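Consumer Wearables, Unit 6: What the Step Count Is Really Counting
Course notes, Farnau evening program. Instructor: Florian Besnard

Reading for this unit: Hájek, chapter 3. Skip the part on pedometer history unless you enjoy springs.

Where we left off

Last unit ended with the accelerometer, which reports acceleration along its axes many times a second and has no idea it is on a wrist. Everything after that is guesswork by software. The Ratach band, which most of you picked for the lab, looks for a repeating bump in the signal and calls each bump a step. Stirring risotto also produces a repeating bump. I have earned some very respectable mornings this way.

Wrist motion without walking

The wrist does a lot while the feet stay put. Reaching, lifting, scrubbing, applauding — all of it arrives at the sensor as acceleration, and the software has to decide what to throw out. Most makers use a waiting rule: no steps are credited until a short run of regular bumps has gone by. The Bendmont clip waits for 11. Walk to the fridge and back in a small apartment and you may never have left the couch, officially.

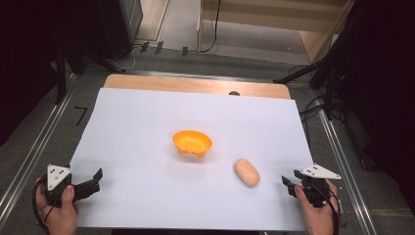
Fig. 1. Orange bowl and an oval, peach-colored object on white paper.

Raise the waiting rule and you lose short walks. Lower it and you gain risotto. Ľudovít Hájek calls this "choosing whom to annoy," and chapter 3 has a decent table of who chose what.

Heart rate

The green light on the back of the band shines into the skin, and a sensor measures how much comes back. Blood absorbs green light, so the reading dips with each pulse. It also changes when the band slides, which happens whenever you move, i.e. during exercise, i.e. when you wanted the number.

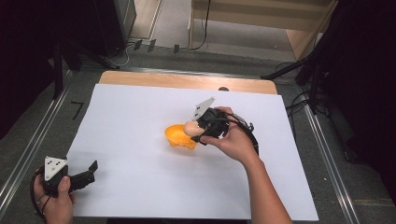
The usual fix is to compare the light signal with the accelerometer and subtract whatever looks like motion. This works nicely until your running cadence and your pulse land on the same rate. Then the software may lock onto the wrong one and congratulate you on a very steady heart. Costache's newer firmware shows a dash when it isn't sure. Customers hated the dash. I think it's the best feature on the device.

For the lab

Wear your band for some 16 hours, including one meal you cook yourself. Write down each walk as you go, and do it on paper. Bring the log and the exported file. If the two agree perfectly, I will want to know how you managed it.

Lab sheets are due before the August break. Spare charging cables are in the drawer by the door, and none of them fit the Bendmont.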